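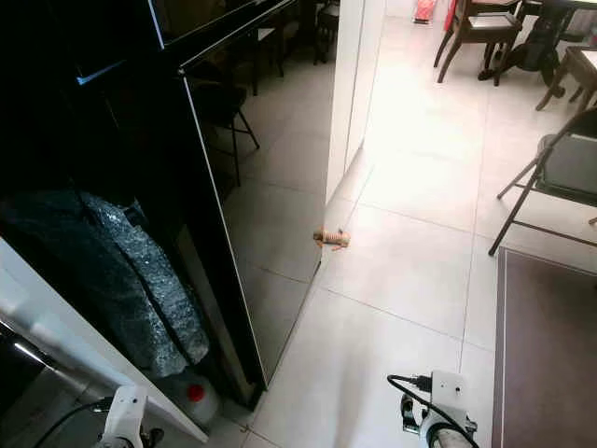 A cupboard with opinions

Yannick Lefèvre moved to Drendale 18 months ago and says he is still getting to know his kitchen. "The fridge I understand," he says. "The tall black door I have simply learned to live with."

He likes it glossy, which means it shows him the floor tiles, the chair and every fingerprint. He keeps bubble wrap from the move. Why? "Because the day I throw it out, I will have to post a vase."

The bottle with the red cap stays at floor level, where he can find it. Lefèvre used to write manuals for Somine and believes in a place for everything — provided it is a low place.

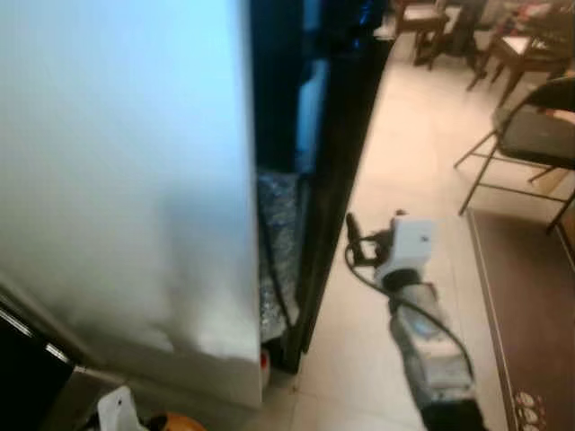 On shelves, and what lands on them

He has rules for the fridge and breaks them cheerfully. Bags go at the top, in whatever order they arrive. Jars get the second shelf. "My mother had one shelf for 40 jars," he says. "I have two jars with red lids and I feel rich."

The third shelf he tries to leave more or less free, for a large dish he keeps meaning to cook. He has been meaning to since June. The bright packets live on the shelf below, and he will not be drawn on how many are supper.

"People ask if I tidy before guests," he says. "I close the doors."

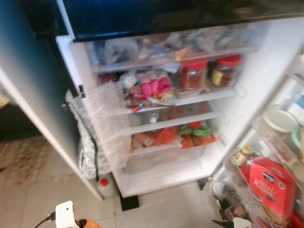 Lefèvre's fridge, with both doors open and the jars on the second shelf.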